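About Us

Hi, I'm Ankica Gashi, and I run Camenzind with my friend Lumturie Petek. We make and sell small card holders -- the kind with clear sleeve pages that you flip through like a little book -- and we teach people how to get their loose cards out of drawers and coat pockets and into some kind of order.

I started in Lurkcombe with 24 holders and a borrowed table at a craft fair. I sold two the first morning and thought, well, that's that! Then a woman came by with a shopping bag full of recipe cards, library cards, punch cards from a bakery that had closed, and she sat down with me for the whole afternoon while we sorted them. She bought three. Lumturie was at the next table selling soap, and she says she packed up early just to come and help (I remember it a bit differently).

These days we have our own room on Stestberg, up one flight of stairs, with a good wooden table that we do everything on. Sorting goes faster than you'd think. Empty the whole holder first, wipe down the sleeves if they've gotten sticky, and lay it open flat so you can reach both pages. 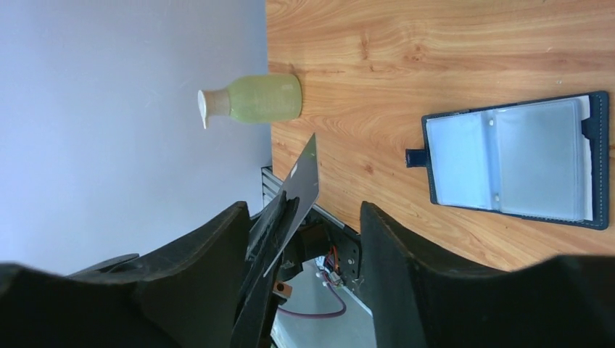

Then pick up one card at a time and decide. Old gift cards are the worst, because everybody thinks there's still a dollar on them. Keep the ones you use every week near the front, and please don't put two in one sleeve -- it stretches the plastic and then nothing stays put.

We run sorting afternoons all year except July, when we close up and go see Lumturie's mother. Bring your own holder or get one from us, navy is the color most people ask for. If you want a spot, come up and ring the bell, or leave a note in the mailbox with your phone number and I'll call you back.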